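Long Table at Pastness Filling Up Ahead of Spring Gift Swap

Friday, April 11, 2025

The long meeting table at the Pastness community office has been short on elbow room this week, and the people who use the place seem perfectly happy about it. The neighborhood group is getting ready for its spring gift swap, when anyone who lives or works nearby can bring a small present, leave it on the table and go home with something another person picked out.

The idea goes back to February, when the Fendument reading circle ended one of its evening meetings with a good deal of extra candy and stationery and no wish to carry any of it home in the cold. Somebody suggested leaving it out for whoever came by the next morning. By lunchtime most of it had found a new home (the candy went first, naturally), and people were already asking when it would happen again.

This time there is a proper plan, and even a little money behind it. A bake sale and a raffle at the Priderov market hall brought in $3,403, which will pay for wrapping paper, ribbon and tea, and for a new set of shelves in the hallway. Over 70 households have put their names down so far, and there is still room for more on the sign-up sheet by the front door.

Gifts do not have to be fancy. The group is asking for small things that fit comfortably in two hands, such as notebooks, packaged snacks, cards or a little pot of flowers. Wrapping is welcome, though plenty of people like to leave things as they are, and a plain box is just as good as one with a bow on it.

Sorting goes on at the far end of the table while the near end stays in use for notes, drinks and the usual long conversations. A yellow gift box with a red ribbon has a place among the packages and booklets, with pink flowers in a white pot over toward the right side and a lollipop leaning out of a dotted black mug closer in. 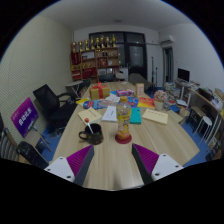 How to take part

Drop-off is open every weekday afternoon from 2 until the office closes, and you are very welcome to stay for a cup of tea while you are there. Please put food in its original packaging and keep it separate from the paper goods. If you are bringing a plant, a saucer to go under it would be a great kindness to the table, which has collected enough water rings over the years!

The Jang tea shop next door has offered to take in gifts from anyone who works late and can't make the afternoon hours. Just leave them at the counter with a note saying they are for the swap, and they will be walked over in the morning.

The swap itself will be held in the same room at the end of the month, with 36 chairs set out and standing room along the wall for everyone else. Children are welcome with a grown-up. Anything left over will go onto the new hallway shelves, where people can help themselves on their way in or out.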